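Edit suite notebook, August

In at 1145. Sumura short still running 2 minutes over what Ramthorpe will take, so I spent the morning cutting the ferry dialogue. Hurts a bit, but it plays better.
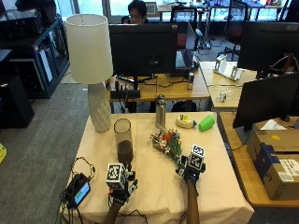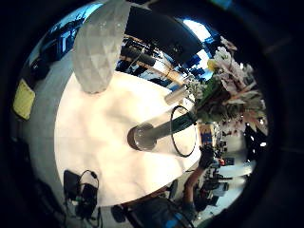 Flowers and the glass vase, both views.

Wonbridge want a colour pass before they'll talk about a release – fair enough, but we've got $600 left and the grade was quoted at $415. Might just squeeze in the poster too!

Tamihana reel: sound drifts after the second song. Relink the audio before anyone exports, please.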